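4. Findings: What Gets Kept, and Where

4.1 The provisional pile

Every household in the Lendmont sample had a place where clothing waited. In the written guidance handed out by laundry firms and home economists for most of the last century, such a place does not exist. Garments are worn, washed, dried, folded and put away, and the diagrams that go with this advice use arrows with no gaps between them. Our respondents lived in the gaps.

We call this place the provisional pile, a term we prefer to the ones respondents gave us, several of which a journal would not print. The pile holds items that are too clean to wash and too worn to put back in a drawer. It also takes in items that are clean but need mending, items that belong to someone who has moved out, and items whose owner cannot say what they are for. It is rarely a pile in the strict sense. In Lendmont it was most often a chair. In the Vondberg apartments, where rooms are smaller and chairs are needed for sitting, it was the bed by day and the floor by night, and the same clothes made the trip in both directions for weeks.

Earlier studies of household storage treat this kind of thing as a failure of space. If the closet were bigger, the argument goes, the chair would be free. Our survey gives this idea little comfort. Of the 700 households that returned the questionnaire, 400 reported at least one closet or drawer they described as having room to spare. Those households kept provisional piles too, and some kept them directly in front of the closet in question.

4.2 Knitwear as a special case

Knitted garments deserve their own section, partly because they turned up in the pile more often than anything else and partly because respondents had such firm opinions about them. A cotton shirt moves through the household with little comment. A sweater gathers rules. It must not be hung. It must not be machine washed, except that it has been, twice, and came to no harm. It must be folded, though how it should be folded was a matter on which married couples in our sample declined to be interviewed together.

The result is a garment that is hard to place. It is worn over other things, so it seldom gets dirty enough to wash. It is bulky, so it does not fit the drawer it is supposed to lie flat in. In warm months it cannot be worn and in cold months it cannot be spared. Respondents handled this by leaving it on whatever was nearest.

Figure 2. Red knitted fabric on a plaid bedspread.

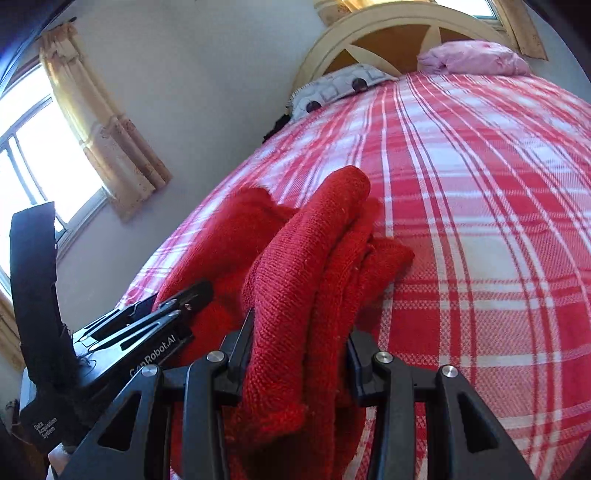 The bed had one clear advantage over the chair, which was that it forced a decision once a day. A person who wants to sleep has to do something about the knitwear. We had expected this nightly deadline to shorten the time a garment spent in the pile. In practice, respondents became very good at moving clothes without deciding anything about them. One Vondberg diary, kept faithfully through August, records the same cardigan being lifted from the bed to the windowsill every night and returned every morning. The entry for the last day of the month reads, in full, "Put it away. Took it out again to check."

Checking is a category we had not planned for. Diary keepers checked for holes, for smells, for whether a garment still fit, and for whether they still liked it. The third of these was put off most often and described at the greatest length. A sweater that might not fit can stay in the pile for a very long time, protected by the fact that nobody has tried it on.

4.3 Gifts, and the problem of effort

Hand-knitted items followed a path of their own. Store-bought knitwear could be given away once its owner had grown tired of it. Hand-knitted pieces could not, and the reason offered was nearly always the work that had gone into them. Respondents who could not name the fiber or the size could tell us how many winters the knitter had spent on the sleeves.

This creates a class of clothing that is neither worn nor discarded. The exchange literature has a good deal to say about the duty to receive a gift and the duty to return one. It is quieter about the duty to own a mustard-colored vest. In the Altıntaş building, where several families have lived across the hall from one another for decades, knitted gifts were brought out before visits and put away after them, on a schedule that households kept more strictly than any washing day. The garments were in excellent shape. They had been worn for a total of a few afternoons.

Some respondents had found a way around the problem by demoting the item from clothing to furnishing. A shawl went over the back of a couch. A scarf was tied to the handle of a cupboard that would not stay shut. Once demoted, an item could be used daily and even damaged without guilt. No one in the sample reported promoting an item back.

4.4 Putting away as an event

The final theme concerns the moment when the pile is cleared. Advice books present tidying as a habit, carried on in small amounts. Our diaries show it as an event, often set off by a guest, a move, a search for something else, or a bad mood. Over the 6 weeks of diary keeping, most households cleared the pile once. Two Trelbridge households did not clear it at all, and both added notes explaining that they usually did.

The event was also social. People talked while they cleared, chiefly about where things had come from, and the sorting slowed down to match. A sweater held up for inspection would produce the story of the trip on which it was bought, then the story of the person who had lost its twin. We timed none of this, having learned in the pilot round that respondents who are being timed put everything in a drawer and shut it.

It would be easy to read these sessions as inefficient, and a number of household manuals have done so at length. We would point out that the same manuals allow a full page for the care of photograph albums, which hold fewer memories per pound and do not keep anyone warm. The piles were back within days in every household where we were able to look. Section 5 takes up the question of doors, and why people who own them leave them open.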